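Re: [Gominden-streets] parking swap on Pettigrew during the water main job
22/05/2026

Quick one, between meetings. Replying below the quote.

> Does anyone know if the Pettigrew closure still starts in June?
> The letter I got says 58 spaces gone, the map on the town page
> says 37. And where are we meant to put the cars, the Vedow lot
> is full by seven most evenings. Also is trash pickup moving or not?

June, yes. No change there. Both numbers are right, annoyingly — 37 is phase one, 58 is once they cross the junction and start on the lower end. The letter shoud have said so.

Cars: Vedow lot plus the strip behind the old Jusura building. Permit is $40 for the whole job, one per household. Get it at the desk, the online form keeps dropping the plate number. Do it before the end of the month if you can.

Trash stays on the same day but bins go to the corner, not your own curb. Truck can't turn once the trench is open.

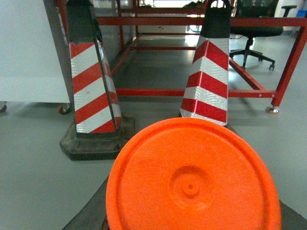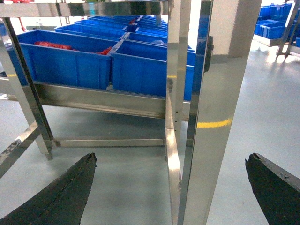
Striped posts in the first, blue bins on the steel rack in the second.

Other stuff. Water off twice, mornings only, they'll door-knock the day before. Bus stop moves up to the top of the hill, same side. Deliveries — tell them to use the Vedow end, the other end will be shut and the sat navs won't know.

Budget line for resurfacing is $3,515 short so the lower sidewalk may get patched and not relaid. I don't like it either. If you want to object write to the roads office, don't just reply here, I'm not fowarding forty emails again.

Will post the phase two map when I get one.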